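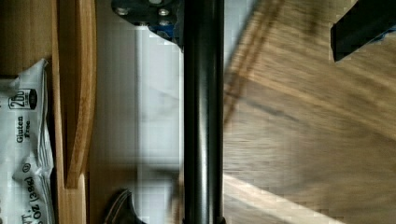

A gluten-free snack bar wrapper next to a wooden tray.

The first thing the lead designer of Gindora wants to talk about is reverb. We have been on the call for less than a minute, it's eight in the morning in Skenness, and already there's a sound coming down the line, a long low hum that swells and then falls away into something like rain.

"That's the cistern under the abbey," she says. "You sing one note into it and it sings back for eleven seconds. We built the whole second chapter around that. You have to learn to leave it alone!"

Gindora, if it has passed you by so far, is a singing adventure game from the small studio Brimico. You play a choir apprentice who walks from village to village along a drowned coast, picking up old work songs and using them to open locks, calm animals and, in one lovely stretch, persuade a lighthouse to turn. The songs are performed by you, through whatever microphone you happen to own. There are 40 of them in the finished game, and having played the opening three chapters twice now (once very quietly, with the neighbors in mind) I can report that several have moved into my head and won't leave.

The designer, who asked that the studio be credited as a team and so goes unnamed, started the project as a plain pitch trainer. It had a scrolling bar, a little dot that showed where your voice was, and a score at the end.

"It worked fine and I hated it," she says. "You'd finish a song and get 71 percent, and that number was all you remembered. People who sang beautifully but a bit flat came away thinking they couldn't sing. I had a tester put the headset down and apologize to me. I went home that night and took the score out."

What replaced it is the thing I like best about Gindora. The game listens for four qualities – pitch, breath, steadiness and what the team calls "lean", meaning how hard you push into the start of a note – and the world reacts to whichever of them a given song cares about. A hauling song wants lean and barely minds about pitch. A lullaby wants breath. If you drift off key in the middle of a hauling song, the villagers drift with you, and the harmony follows you down. I did this by accident in the harbor at Greenwood and laughed out loud at how good it sounded.

"The harmony code was the hard part," says the audio programmer, who joins us a few minutes in with the sort of energy I can only envy at that hour. "The other singers need to guess where you're headed before you get there. If they wait until you've landed, they sound like an echo. So they're always making a small bet. When the bet is wrong we let them be wrong, the way a real choir would, and then they shuffle over to you."

He recorded those other singers himself, in a hall with a leaky roof, over two wet winters. There are 478 separate vowel recordings in the choir alone, all held long enough to be bent up or down without going strange. Asked whether any of them are his own voice, he goes quiet and then admits to being most of the goats.

Most players will want to know about delay, the small gap between singing a note and hearing the game respond. It has spoiled plenty of music games for me over the years, especially on a television with its picture processing left on. Gindora opens with a calibration scene where you hum to a cat on a wall and the cat's tail twitches in time. You nudge a slider until the twitch feels right, and off you go. It takes less time than making toast.

"We tried to do it automatically," the programmer says. "Forever, we tried. It was right nine times out of ten, and the tenth person had a miserable evening. Now you do it by feel and you can redo it from the pause menu whenever you like."

Playing without singing is possible too. Every song can be hummed, whistled or played on an instrument, and there is a mode that maps the choir to the two sticks of a controller, one for pitch and one for breath. I expected that to feel like second best, and then spent an entire evening with it. Sliding up into a high note with your thumb, and hearing the rest of the choir pile in underneath, is a real thrill.

The team is eight people, and they have been at this for four years. During the open test last fall they let 1000 players in and asked for one thing in return, a short note on which song had stuck. The winner by a mile was a counting song for gutting fish, which had been written in an afternoon as a placeholder.

"It's got about three notes in it," the designer says, delighted. "We had these big sweeping pieces we'd labored over, and everybody wanted the fish. So now it comes back. I won't say where it comes back, but if you get to the last chapter, remember the fish."

I ask what she hopes happens to people who play to the end. She thinks about it while the cistern hums on in the background (she has forgotten to switch it off, and I'm in no hurry to remind her).

"My aunt ran a singing group above a bakery," she says. "Half of them couldn't read a note and they were terrific. They'd just been doing it together for a long time. I'd like somebody to finish the game and go find a room like that. Or sing more in the car, that would be fine too."

There is more on the way. The studio is working on a two-player mode in which each person takes a separate line of the same song, and I was allowed to hear a few bars with both of them singing from opposite ends of their office. It wobbled, then it locked together, and the programmer whooped loudly enough to set off the goats.

Gindora comes out in November on PC and consoles, with the two-player mode to follow as a free update in the spring.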